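Home Recording: Questions We Keep Getting

Do I need an expensive microphone to start?
No, and be wary of anyone who says so while linking to a shop. Kane Rewi cut most of the Katene record on one secondhand dynamic mic. Spend on a decent stand first. A cheap one sags halfway through a take.

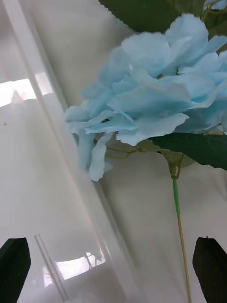 What about foam tiles?
They take a little off the top end and leave the boom exactly where it was. A thick rug and a full bookcase will get you about as far. If a seller promises a "studio sound" from one box of tiles, ask to see measurements. I have asked twice and am still waiting.

Will a better preamp fix my vocals?
I doubt it. Angus Stubbs swapped his for one costing 267 dollars and sent us both versions with the labels taken off. Three of us listened and we couldn't agree on which was which. Moving the singer back a few inches made a difference all of us heard.

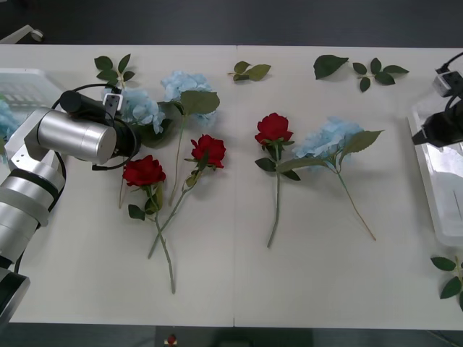

Is 28 tracks too many for one song?
Mute half and see if you miss them. Dorin Barbu got the Plellano single down to 18, and I would still argue with him over the second tambourine.

Can I record drums in an apartment?
You can record a snare and a very angry neighbor. Program the kick, or rent a practice room for one afternoon and do all the drum parts in it.

Should I pay for online mastering?
Try the free preview, then match the volume against your own mix before you judge. Louder nearly always sounds better for the first minute - that is most of the sales pitch. 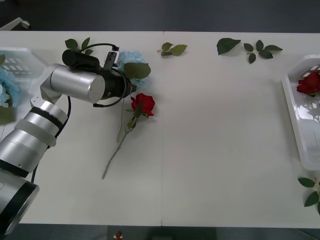
Silver arm over the white table, gripper near a flower.

My band wants to record live, all in one room. Good idea?
If you can play the song through without stopping, yes. Jister could. Most bands who ask me this can't yet, and editing won't hide it, as the guitar is in every mic.

How do I know when a mix is finished?
Ataahua Ashby leaves hers alone for a week and plays it in the car. I have no better method, and I don't trust the people selling one.

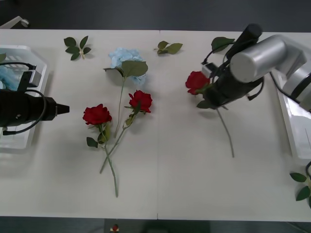
White tray at the left, with something pale blue inside.

Do you answer gear questions by email?
Sometimes. Tell us what you own already and what you don't like about the sound. "What should I buy?" goes to the bottom of the pile.

Last updated May 2021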